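Bedroom and Small Items Check: Alcombe Guest House, Room on the First Floor
Filled in by Gerardo Carbone, 14 Oct 2018. To be read by Tegwen Ruddock before the next family arrives. 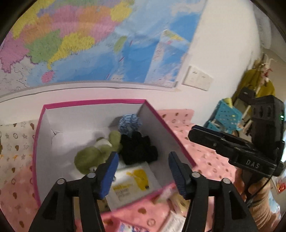
Item 9, toy box on the bed: green soft toy, striped bundle, white packet with a dog-like print.

How to read: OK means I checked and found nothing. ACTION means somebody must do something. N/A means the room does not have it.

WINDOWS AND BLINDS

1. Window restrictor holds at the first stop. OK
Comment: I pushed with the flat hand, as Eifion Watkins showed me in July.

2. Blind cord tied up on the cleat, out of reach of a child. ACTION
Comment: The cleat is there but the cord was hanging down behind the curtain. I tied it. It needs a shorter cord, please order.

3. Window sill free of objects that can be climbed on. OK

FURNITURE

4. Chest of drawers fixed to the wall. OK
Comment: One screw was a little loose and I have tightened it by hand tool. The chest is the Trurholm model, the same as on the ground floor, so please look at that one too.

5. Drawers stop before they fall out. ACTION
Comment: Bottom drawer comes fully out when you pull it with some force. Arwel Parri has the spare stops.

6. Bed frame, slats and corners. OK
Comment: No splinters. I lifted the mattress on both sides.

BED AND TOY BOX

7. Bedding clean, no long ribbons or open seams. OK
Comment: Patterned cover only. The second cover was in the wash and I did not see it.

8. Box for small items, condition. ACTION
Comment: White box with pink edges, a shallow one. There is a small tear and a crease inside, near one of the far corners. It is not sharp, but a child will pull at it and it will become bigger. Tape is enough for this season. If it tears again we throw it away.

9. Contents of the box. ACTION
Comment: Four main things inside, and I write my remark for each.
Green soft toy: seams to be pulled with two fingers, and any small hard part to be pulled also. I did the seams only. Mererid Morris will do the rest.
Black fluffy thing: it is very dark, so a hole is easy to miss. Please take it to the window and turn it in good light.
Blue and white striped bundle: to be unrolled and shaken. It must not have a pin or a loose thread longer than a finger.
White packet: there is a yellow print on it like a dog, with a long head. It does not belong with toys. A packet goes in the kitchen cupboard or in the bin, and an empty one is also not for a small child, who can put it over the mouth.

10. No batteries or magnets lying loose in the room. OK
Comment: Looked under the bed and behind the radiator with a torch.

ELECTRICITY AND HEATING

11. Sockets not cracked, plate tight to the wall. OK

12. Bedside lamp, cable and plug. OK
Comment: Jokau lamp. The label inside says 200 mA and the fuse is the right one.

13. Extension lead not under the carpet. ACTION
Comment: It was under the edge of the rug. I moved it along the skirting board. Please do not put it back when hoovering.

14. Radiator not too hot for the hand. OK
Comment: Checked after it had been on for one hour.

ALARM AND WAY OUT

15. Smoke alarm sounds with the test button. OK
Comment: Number on the sticker is 369. In the old list it is written as 66, so the list must be corrected.

16. Door opens from inside without a key. OK

17. Landing free. ACTION
Comment: Two chairs from Pugh are still standing there in their wrapping. At night one will walk into them.

18. Stair gate. N/A
Comment: The family can ask for it. It is kept in the store next to the boiler.

TO DO BEFORE THE ROOM IS GIVEN

Blind cord, item 2: Tegwen
Drawer stop, item 5: Arwel
Tape on the box, item 8: Gerardo
Soft toy, black thing and striped bundle, item 9: Mererid
Packet out of the box, item 9: Mererid
Chairs, item 17: Arwel and Eifion

Please write your initials beside the line when it is finished, and the date. If you find something that I did not see, add it under item 18 with a new number and do not change my numbers, otherwise the copy in the office does not match.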